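Notebook, Tromdale workshop - December, a little after 8 in the morning

Wool felting again, and I am happy to say the Batunach fleece is behaving so much better than the last lot! Verena Zaugg dropped off another bag yesterday evening and I sat up far too long picking it over (there was hay in everything, including my tea). I weighed out 200 g for the first panel and laid it in four thin layers, each one crossways to the one before. Severin thinks three would do. He may be right, but I like a panel with some body to it.

Finished weight with the border came to 219 g. I want to try the next one in the washer, on the short warm program with an old towel for company, and compare it with the hand-rolled panel. Hubert swears by this for slippers and I have put off trying it for years.

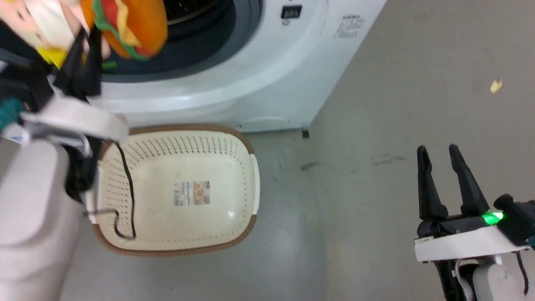 The front loader, door end.

Hand-rolled panel: 11 sets of rolling, a quarter turn between sets, olive soap. The edges are still a bit soft at one corner, so I'll go back over that with the ridged board after lunch. Ülle, if you read this before I'm in, please don't iron it yet - I'd like to measure the shrinkage first. And the good soap is nearly gone, so could somebody add it to the list?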